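Category: Home & Daily Life > First Months

Keeping Your Papers and Your Kitchen in Order While You Wait for the Decision

By Mitiku Tsegaye

When I had my asylum interview, the officer asked for the envelope of one letter. I had kept the letter with great care, but the envelope I had thrown away, and the stamp on it was what she wanted to see. After this day I became strict with paper, and later also with the other things in the room.

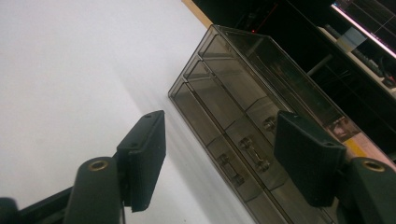 These tips I collected in the two years that I lived at the Wesar house in Stikside, and some of them come from my neighbors on the same floor. They are about small rooms, shared kitchens and documents. They are not legal advice. For your case you must speak to your lawyer or to the advice desk.

Papers

Keep every envelope together with its letter. Write the date you received it in pencil on the back of the envelope, small, in the corner. Do not write anything on the letter itself.

Take the staples out only if somebody official asks you. Holes in the corner can look as if a page was removed.

Use one folder for each person in the family, also for the baby. We first had one big folder for all five of us, and at every appointment I was searching in it with the whole queue behind me. Now each child has a color. I use the Trinico folders with the elastic band, but any folder which closes on three sides will do the same work.

Photograph both sides of every paper, the empty side too. Send the pictures to yourself by e-mail with a subject you can find again, such as "Selam school letter August." If the phone is lost, the e-mail is still there.

Never laminate a birth certificate or a marriage certificate. In some offices they will refuse it, and you cannot undo it. A clear plastic pocket is enough.

Receipts on shiny paper become white after some months, faster near a window. Copy them in the first week. The copy shop beside Işık grocery makes them while you do your shopping.

If a paper got wet, do not put it on the radiator. Lay it between two clean kitchen towels, put a heavy book on top and change the towels in the evening and again in the morning. It will stay a little wavy.

The bag by the door

We keep one bag ready for appointments. Inside are a pen, the appointment letter, the ID cards, water, something to eat which does not make crumbs, and a thin sweater, for the waiting rooms are cold also in summer. On the evening before, I read the address on the letter aloud to my wife and she checks it on the map. Two times the office had moved and the letter had the new address, and I was thinking of the old one.

The shared kitchen

Write your room number on your food, not your name. There were four Mohammeds on our floor and one very sad discussion about yogurt.

Masking tape holds better than stickers in the refrigerator, and it comes off without scratching. Put it on before the box gets cold.

Buy rice and lentils in small packs, even if the large sack is cheaper. If you are transferred to another town, you will have to carry it or give it away. I gave away most of a sack of flour.

For smells of onion and spice which stay in the room: boil 500 ml of water with two spoons of vinegar for ten minutes with the window open. Keep the children away from the pot. Wash the curtains once in the season if you cook inside the room.

To soften hard injera or flatbread from yesterday, sprinkle it with water, cover it and warm it in a pan on the smallest heat. In the microwave it becomes like leather as soon as you take it out.

Damp walls

Many of the rooms we are given are old ones. Leave a space of one hand between the bed and the outside wall. Dry the laundry in the laundry room if you have one, and if you have none, open the window fully for ten minutes and then close it, instead of leaving it a little open all day. Suitcases should not be kept directly on the floor. Put them on two pieces of wood, and do not keep documents in them during winter.

If you see black spots, take a picture and give a written note to the office of the house before you clean. Keep a copy of the note in your folder.

Sewing and small repairs

Donated clothes are often good except for the zipper. Rub a dry piece of soap or a candle along both sides and move it up and down slowly. For coats of children, sew the new hem with long stitches, so that next year you can open it in a few minutes.

Next time I will write about second-hand beds and how to check the joints of them before you pay for the transport.

Get new tips by e-mail once a month. Enter your address to subscribe. You can unsubscribe at any time.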